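Home Forums Furniture Kitchen & Dining Members Search

Glass top on a woven rattan table: placemats or no placemats?
Posted by Bernice Ackah, Nov 28, 2018
Print this thread | E-mail this thread

Bernice Ackah
We bought a glass-topped table with a rattan base, the kind where you look through the glass and see the weave underneath. It came from Faslow and was delivered in August. My husband wants placemats at every seat. I think placemats defeat the purpose of buying a table you can see through. Our plates are plain white stoneware and so far I've been setting them straight on the glass.

Two questions. Will plates scratch the glass over time? And how do you clean the underside where crumbs get between the glass and the weave? There is a gap all the way around and I can't get a cloth in there.

One more thing. Some of the plates still have the store label on the bottom, a little yellow one, and I can't get it off. Does that matter on glass?

porchlight_dan
Use placemats. The ring on the bottom of a stoneware plate is usually unglazed and it's rough. Run your fingernail across it. We had a glass table for six years with no mats and if you got down low and looked across it with the lamp on, there were fine gray arcs at every seat. You couldn't see them from standing height but I knew they were there.

kettle1438
Disagree with Dan. The gray marks people see are mostly from the plate rubbing off onto the glass, same as silverware leaves marks on a plate. They come off with a powder cleanser made into a paste. Real scratches you can feel. If you can't feel it with a fingernail it probably isn't a scratch.

Tempered glass will scratch if you drag sand or grit under a plate. So wipe the table before you set it. That takes care of most of it.

porchlight_dan
I tried paste on ours. Some came off, some didn't. The ones that didn't were scratches.

MarthaInTheValley
I have the same kind of table, a rattan weave in crossing strands, tan and white. For cleaning between, you need two people to lift the glass. Put towels on the floor first and stand it on its edge against a sofa. Vacuum the weave with the brush attachment, then go over it with a barely damp cloth. Let it dry all day before the glass goes back on. If you trap moisture under there it fogs, and on real rattan you can get mildew.

We do it in spring and again before the holidays. In between I use a long flat paintbrush around the gap.

Bernice Ackah
Thanks, Martha. How heavy is your top? Ours is round and there is a woven band around the edge that covers the rim, so I'm not sure it's meant to lift out. The assembly sheet doesn't say anything about it.

MarthaInTheValley
Mine is 31 kilos on the delivery slip and it sits on clear rubber dots. If the band comes up over the edge of the glass, push up gently from underneath at one side and see if it moves. Don't pry it with a screwdriver. If it doesn't move, call the store before you try anything else.

hosseinzadeh_upholstery
We reweave chairs and tables at our shop (Hosseinzadeh, mostly cane and rattan). Check first whether it's real rattan or resin. Turn the table on its side and look for a cut end on the inside. Resin is the same color all the way through and looks like plastic. Natural rattan is fibrous, like the end of a broom straw. Resin can take a wet sponge and dish soap. Natural should only get a damp cloth.

White strands mixed with brown are very often resin, but I have seen painted cane too, so look before you wash it.

lowtide
On the label: yes, take it off. The glue gets soft with heat and leaves a spot. Cooking oil on a cotton ball, leave it on ten minutes, rub with your thumb. Plurton spray also works but it smells.

kettle1438
The label won't hurt anything. It's inside the foot ring on most plates and never touches the table.

lowtide
Depends on the plate. My Meretell ones are coupe shape and the label was right out by the rim. It got stuck to the plate underneath when I stacked them out of the dishwasher.

kettle1438
Fair enough. Mine all have a deep foot.

porchlight_dan
Still voting for mats. You could get clear vinyl ones cut to size, then you see the weave and your husband gets what he wants. I paid less than I would for one dinner out.

MarthaInTheValley
Clear vinyl sticks to glass when something hot is on it. I had to peel one off with a hair dryer. Small felt or silicone dots on the plates are no good either if you use a dishwasher. I'd wipe the table, lift the plates when you move them, and leave it at that.

Bernice Ackah
Update. I checked the inside of the base and it's resin, same brown all through. The top does lift, it was just tight on one side. We did the vacuuming and a soapy sponge and got out a lot more crumbs than I expected, also a pen cap.

The oil took one label off. I have one more plate to do, the glue on that one is older. No placemats for now, we agreed to look at the glass again in 200 days and see who was right. I like the diamonds showing between the plates too much to cover them up. Dan, I'll report back if I find arcs.

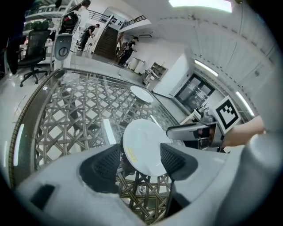
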